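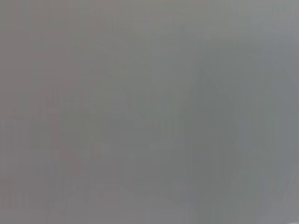

*Fig. 1. Wrist camera view, all soft gray, a little warmer on the left and cooler on the right.*

## Visit report: open day at the Witau workshop

So our class got to spend Sunday afternoon at Witau, and I'm writing this up while I still have my notes in order (sort of). I went mostly for the arm demo, and I ended up standing at that one station for nearly the whole visit!

Aliki Ververidis ran the demo. The arm has a small camera on its wrist, and the picture goes to a monitor so visitors can follow along. My first question was why you'd put a camera there at all when you could hang one from the ceiling. She told me they use both. The ceiling one gives the layout of the bench, and the wrist one helps with the last bit before a grip. When a surface gets very close you lose nearly all the detail, and the software, which they call Cinby, has to lean on the other camera and the joint positions.

Cinby saves every practice run. They had 913 saved when we visited and threw out 13 with bad logs, so they train on 900. I wanted to know how many would be enough and Aliki just laughed and said 2,000 would be nice.

Ourania Gavalas, my project partner, got to steer the arm by hand and was way better at it than me. I kept turning the wrist the wrong way.

For our own build we're now planning on two cameras, and I still have to ask Mr. Karras if the second one fits in our $200 budget.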